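Costigan Tabletop Arm Kit – Play Kitchen Recordings

README and data card. Maintained by Ruby-Lee Partington, Rakano. Last edited 2019-11-02. 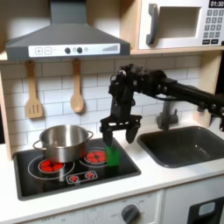
What is in this package

Recordings made with the Costigan arm kit while it was on trial at our workshop. Each recording covers one short task at a toy kitchen: pick something up, put it down somewhere else, or move the pot. The package also holds the setup notes we wrote during the trial and a short review of the kit, for anyone thinking of ordering one.

There are 777 recordings across 37 tasks. They come from one arm, one kitchen and two operators. If you need variety in rooms or furniture, this set will not give it to you.

The kit

Costigan sells the arm as a box of parts with a table clamp, a power supply and a wired controller. We bought the standard version through Salum, the only dealer that would ship a single unit. The gripper is the stock parallel one with two fingers. We did not change the fingers or add pads.

Assembly took one person most of two days. The printed guide is fine up to the wrist. After that, use the revised sheet in docs/wrist_assembly.txt, which has the bracket order we ended up with. The guide has steps 14 and 15 the wrong way round.

The kitchen

A child's play kitchen with a white countertop, a black stovetop panel, a dark gray sink and faucet, a range hood and a toy microwave on a shelf. The burners are printed on the panel. Nothing heats up and the sink has no water supply. The steel pot is part of the set, as are the wooden spatula and spoon that hang under the hood.

Small objects were bought separately. The full list is in objects.csv, with weights and the short name used in the task labels. The translucent green block is "green_block" in every file, including the early ones where the operators called it a bottle in their notes.

Folder layout

recordings/ – one folder per recording, numbered in the order they were made
tasks.csv – task number, written instruction, start layout
objects.csv – short names and weights
docs/ – setup notes, wrist assembly, controller settings
splits/ – lists of recordings for training and testing

Each recording folder has the video, the joint readings, the gripper opening and a small text file with the task number, the operator and the result. Results are marked "done", "partial" or "failed". We kept the failed ones. Filter on the result field if you don't want them.

How the recordings were made

An operator sat beside the table and drove the arm with the controller. Before each recording the objects were set out by hand to match the start layout in tasks.csv. Layouts are matched by eye, so expect small differences between recordings of the same task.

Recording started in August. The first nine tasks used an older controller setting that makes the arm slower to respond. Those recordings are listed in docs/slow_setting.txt and are left out of the default training split.

Notes on the kit after the trial

Reach is good for a tabletop arm. Mounted at the right-hand side it covers the stove and the sink without moving the clamp. The microwave shelf is harder, and we gave up on tasks that needed the door opened from that mounting point.

The gripper holds block-shaped objects well. Round handles are a different matter. The pot can be lifted by one loop handle, but it tilts, and most of our "partial" results come from the pot tasks. Costigan offers softer fingers as an extra. We have not tried them.

The elbow servo ran warm in long sessions. We stopped after 31 minutes each time to let it cool and had no shutdowns with that routine. One wrist servo failed and Salum replaced it under warranty; the swap took an afternoon, plus a fresh calibration.

The software installed cleanly on two of our three machines. On the third it needed an older driver, noted in docs/install.txt. The calibration tool is clear and quick. The logging tool drops the last half second of a recording if you stop it with the keyboard, so use the button on the controller.

We would buy the kit again for work at this size – light objects, short reaches, someone nearby to reset things. For heavier pans we would look at the larger Detunura arm, which we have only seen demonstrated.

Known problems

Recording 212 has video but no joint readings.
Task 18 was run with two different start layouts. Both are in tasks.csv as 18a and 18b.
Gripper opening is in raw motor units before recording 60 and in millimeters from there on. The script docs/convert_gripper.py fixes the early files.

Use and contact

Free for research and teaching. Please name the package and the version you used. Corrections go to Ruby-Lee Partington at Rakano, with the recording number in the subject line.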